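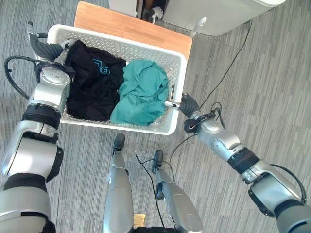 Whitcombe Linen Services is a commercial and household laundry in Ridstead, best known for handing part of its folding room over to two-armed robots. It takes in hospital scrubs, hotel towels and, through a drop-off counter, the ordinary clothes of people who would prefer to be doing something else.

History

The laundry opened as a washhouse for the workers of the Tisside mills and outlived every one of its original customers. Washing and drying were mechanized early. Folding was not, as a T-shirt in a heap has no fixed shape and few machines of the period could find the collar. By the time the company moved to its present building it employed 595 people, a large share of them at folding tables.

The first robots, supplied by Arkness, arrived in July and were introduced to staff as "colleagues," a term the company later dropped from its notices. The staff had dropped it the same afternoon.

Operation

The robots handle household orders, which come in mixed baskets. Each has two arms ending in two-fingered grippers. The usual cycle is to take hold of the basket, draw it into reach, lift out one garment, spread it on a table and fold it. Towels go well. Fitted sheets are passed to a human, who by long tradition rolls them into a ball and puts something heavy on top.

Dark clothes remain slow work, and two garments pressed together may be treated as one ambitious garment. Such bundles go to a side table known as the orphanage, where an attendant pulls them apart.

Effect on work

No jobs were cut in the first year, although folders who retired were not replaced. Those who stayed were retrained as attendants, each looking after 3 robots. The new job involves less standing and fewer sore wrists, along with a good deal of waiting. Former folders have described it as watching someone else do the dishes badly.

Pay was the main dispute. Folders had earned a bonus by the piece, and attendants at first earned none, on the reasoning that the robots were doing the pieces. A revised agreement counts machine output toward the bonus — a change that noticeably improved the staff's opinion of the machines.

Pocket checking, once done by whoever was folding, became a separate post. It was created after a shift in which a ballpoint pen went through with a load of white tablecloths, and it is now among the most sought-after positions in the building.

See also

Ridstead; Tisside mills; Industrial laundry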